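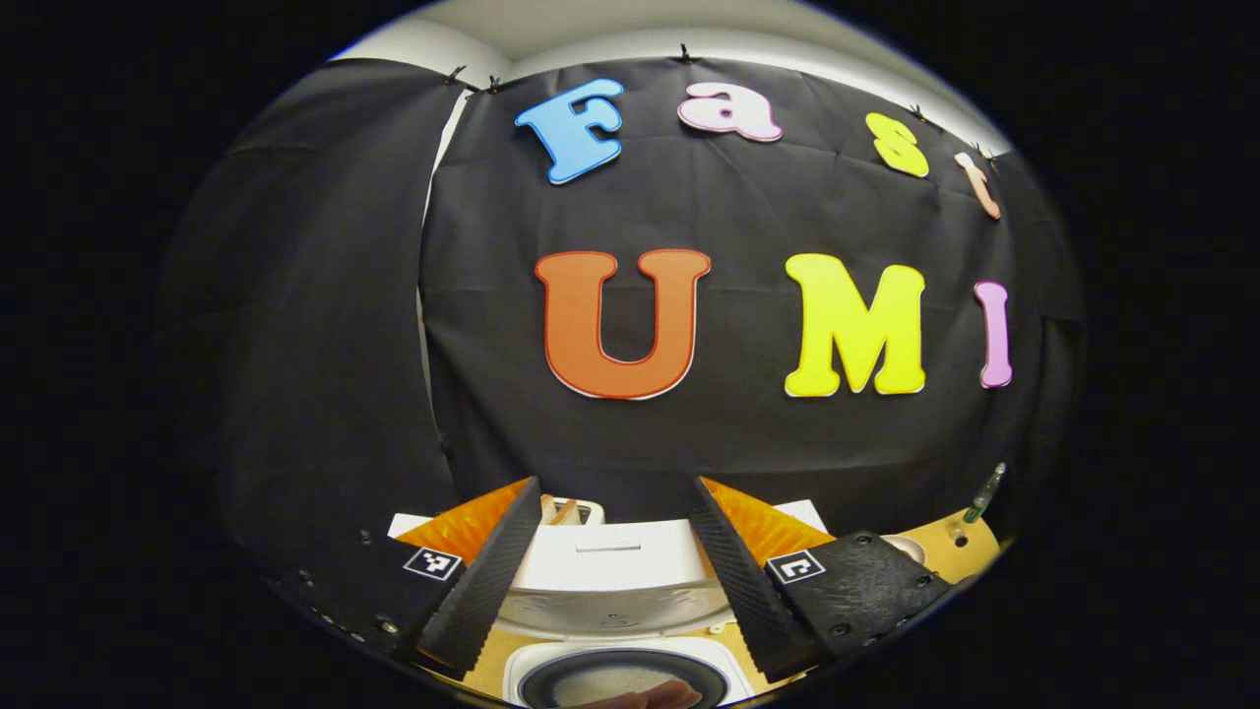
Fig. 1. Foam letters on a black cloth backdrop, held up with binder clips.

Display and Backdrop Basics, Week 8
Notes by Emil Plattner, Plivville campus

Okay, backdrops. I know a few of you enrolled for the lettering and were hoping to skip the fabric, but the fabric is where most of your marks went missing last time, so we're starting there.

Have a look at the top hem in Fig. 1. Small black binder clips on black cloth, and your eye goes straight past them to the colours. I love a binder clip! They're cheap, they come off in a second and they don't leave holes in the fabric. Two of them close together will take more weight than one, and you can shuffle them along when the cloth starts to dip.

Now the creases. Soft wrinkles like these don't bother me much from the back of a room, but they do show up under a side light, so if you're using the lamps from the Custau store cupboard, steam your cloth first. Hang it the night before if you can (I never manage it, but you're all more organised than I am). Check your joins too. Where a second panel meets the first, a sliver of white wall can peek through, and on black it really jumps out. Overlap by 40 cm and you'll be right.

Colour next. Sky blue, pale pink, bright yellow and peach along the top row, then orange, lemon yellow and lilac-pink underneath. Pastels can look washed out on a cream wall, but on black they sing — and the darker edges help every shape hold its own. The deep orange U with its red outline is my favourite of the lot. The bottom row is bigger as well, so the short word gets the weight.

Spacing is a matter of taste. I like a bit of wobble, and the tilted F is friendlier than a dead straight one would be. If you're after something more formal, run a chalk line first and brush it off later.

For your own piece: one word or two, foam letters, dark cloth, no wider than the Lunde room display wall. Bring a paper layout at half scale and your colour swatches. It's worth 50 marks, 8 of them for the hanging alone, and it's due October 19, 2025.

Clips are in the grey tub by the sink. Please put them back in it.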